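News & Announcements | Robotics
Print this page | E-mail this release

Kelleo Opens Its Everyday Tasks Collection Program at Pillthorpe

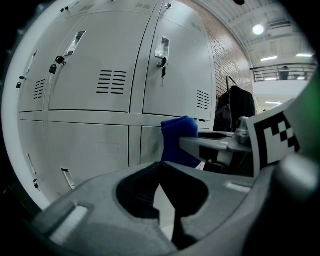 A folded blue cloth held in a hand-held gripper, in front of the lockers at Pillthorpe.

PILLTHORPE, May 10, 2022 – Kelleo is very happy to announce that its Everyday Tasks program, which gathers examples of ordinary household and workplace chores for robots to learn from, is now up and running at the company's Pillthorpe site. Over the coming season the team plans to record 71 different tasks, from folding and stacking to opening doors and putting things back where they belong, and it will share a first portion of the material with its research partner, Plerkden, before the end of May.

Readers who have followed Kelleo for a while will know that the company began with fixed robot arms, each one steered from a desk by a trained operator. Those arms did good work and are still in use, but they are heavy, they need a proper bench, and they can only ever learn about the room they are bolted down in. For the new program, people carry the grippers themselves. A person takes hold of the tool, walks up to the job and does it with the gripper's fingers in place of their own, while a camera on the tool records the view and the movement of the hand is worked out afterward. The learning system is then trained on many such recordings of the same chore, done by different people in different corners of the building.

"We wanted to get out of the lab and into the sort of places where people hang up their coats and lose their keys," said Dionysis Xenos, who leads the program. "A cloth is a wonderful teacher, really. It never sits the same way twice, and you can't write down a rule for where its corner will be. So we pick it up, we fold it, we put it down, and then we do it all over again – and everybody on the team has a slightly different way of doing it, which is exactly what we hope the system will pick up on."

Cloth handling makes up the first block of work. Contributors are asked to grasp, lift, fold and put away soft items of several sizes, working at their own pace and in whatever order feels natural. Kelleo is aiming for 400 finished recordings of each task, and attempts that go wrong are kept as well and labeled separately, so that the system has a chance to learn how a slipped grip or a crooked fold can be put right.

Each new contributor spends 15 minutes practicing with the grippers before recording begins. No background in engineering is needed, and Xenos is quick to add that some of the smoothest recordings so far have come from people who had never handled a robot part in their lives. Seven contributors have taken part in the opening sessions, and the company would dearly like to welcome more, particularly left-handed people and anyone who has spent years in laundry, catering or hotel work.

Recordings are checked by a member of the Kelleo team before they are added to the training set. The checkers look for missing stretches, mislabeled tasks and anything personal that ought not to be kept, and contributors may ask for their own sessions to be withdrawn.

The program is supported by Triantafyllou, which is providing storage for the recordings and has lent a good deal of patient advice on how to organize them. Plerkden will use the material to train and test its own two-armed robots, and the two companies expect to compare notes throughout the work at Pillthorpe.

"I'd like to thank everyone who has given us an afternoon," Xenos said. "It's repetitive work, I won't pretend otherwise, but people have been generous with their time and very good company, too."

People who would like to contribute can ask for the program coordinator at the Kelleo front desk in Pillthorpe.

Print this page | E-mail this release

Recent Releases
Kelleo and Plerkden Agree to Share Training Recordings
Triantafyllou Joins Everyday Tasks as Storage Partner
A New Finger Shape for Kelleo's Hand-Held Grippers
Call for Contributors: Kitchen and Pantry Tasks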